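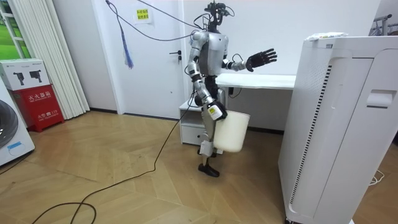 *Humanoid robot, one arm out to the side, the other hand on the rim of a white bucket.*

**Reservists at work: what the new leave rules change for employers**
Notes for the employers' evening in Lovberg, 10/12/23. Speaker: Aurelia Haslinger

## Opening

Good evening and thank you for the invitation. Say thanks to Lowri Samuel, who arranged the evening and who answered all my emails about the parking.

My subject is the reserve, and mainly the part of it that you meet in your own offices and workshops. When a reservist goes on exercise, somebody must do the shift. That is the question I get most, so I will spend most of the time there.

I was a reservist for 17 years, in supply. I worked during all this time for civilian employers, some patient and some less patient. Now I advise the reserve office in Skosov. I don't speak for the ministry. If someone asks about the budget, say this again.

Ask for hands: who has at least one reservist on the payroll? Who is not sure? (Wait. The second group is often larger. Do not comment on it.)

## Slide 2: The region in figures

- 1,350 active reservists in our region
- 675 of them work for a private employer, so exactly half
- the rest: public employers, self-employed, students, people between jobs

Leave the slide up for a moment. The figures come from the reserve office and they count people with a signed contract. Former conscripts who are only on the register are not in there. Last time in Skosov a man had 400 employees and believed that all the men under a certain age could be called any morning. Explain the difference between register and contract slowly. It is the most common confusion.

## Slide 3: What is new from September

Until now, reserve leave was a matter of agreement. The employee asked, the employer said yes or no, and in many companies the answer depended on who was the manager that year.

Under the new rules:

1. The reservist has a right to leave for the yearly exercise, if the notice is given in time.
2. The notice must be in writing, with the dates and the name of the unit contact.
3. The employer can ask for other dates once. The second time, the exercise goes first.
4. Pension and seniority continue during the leave.

Point 3 is where people start to write. Pause here.

The right covers the planned exercise only. Extra courses, for example a driver course or a language course, stay a matter of agreement like before. Many reservists also do not know this, so please tell them in a friendly way.

## Slide 4: Who pays

Keep it short, because Mared Lloyd has the next talk and she will show the forms.

During the exercise the reservist receives reserve pay. The employer does not have to pay the wage. Some employers pay the difference if the reserve pay is lower than the wage, and they can get a part of this back through the Perken scheme. The application goes in after the exercise, with the attendance sheet. Without the attendance sheet it comes back to you — I have seen this happen to very careful companies.

For small employers there is a flat payment for the cost of a replacement. It does not cover everything. Say so openly, they will notice it anyway.

## Slide 5: Case, Meredith

Elis Eynon from Meredith gave me permission to tell this one.

Meredith makes fittings for doors and windows. In spring they had two reservists in the same small team, and both were called to the same exercise. The notice came in time, but it came to two different managers, and the two managers did not talk about it. The first week was difficult. They moved a delivery and a customer was angry.

What they do now:

- one address for all reserve notices, read by the personnel office
- the exercise dates go in the same calendar as vacation
- in the fall, they ask every reservist what is planned for the next year. The answer is voluntary and often it is "I don't know yet"
- they phone the unit contact early if two people from one team have the same dates

The last one surprised me a little. The unit contact is allowed to move one person to another exercise, and for Meredith this was done with one phone call. Ifor Ruddock at the reserve office says he would like more of these calls, and earlier ones.

## Slide 6: Questions you may not ask

- In a job interview: whether the person is a reservist or wants to become one.
- After an exercise: what exactly was practiced there.

You may ask a present employee for planned dates. You may also ask if the person has received training that is useful at work, like first aid or a truck license. Most are happy to tell. When I came back from my first long course, my manager asked me only if I was tired. I would have liked to be asked what I had learned.

If the time is short, skip the story and go to slide 7.

## Slide 7: In a real call-up

Somebody will ask, so better to bring it myself.

The leave rules are for peacetime exercises. A call-up in a crisis is under a different law, and there the employer cannot ask for other dates. Hospitals, power and water companies can apply to keep certain people in their civilian job. This must be done in advance, person by person, and looked at again when the person changes position. If you are such a company and you don't know who does it in your house, please find out this month.

Do not guess about how likely it is. Answer: "I am not the right person for this," and take the next question.

## Questions

- Part-time workers: same right, the notice period is also the same.
- Temporary agency workers: the agency gets the notice. The agency should inform the client, and this works unevenly.
- Probation period: it is extended by the length of the leave only if the contract says so.
- Apprentices: ask Mared, the school must agree too.

Handouts are on the table by the door. The sheet with the phone number of the Skosov office has the old number on the back side, so tell people to use the front.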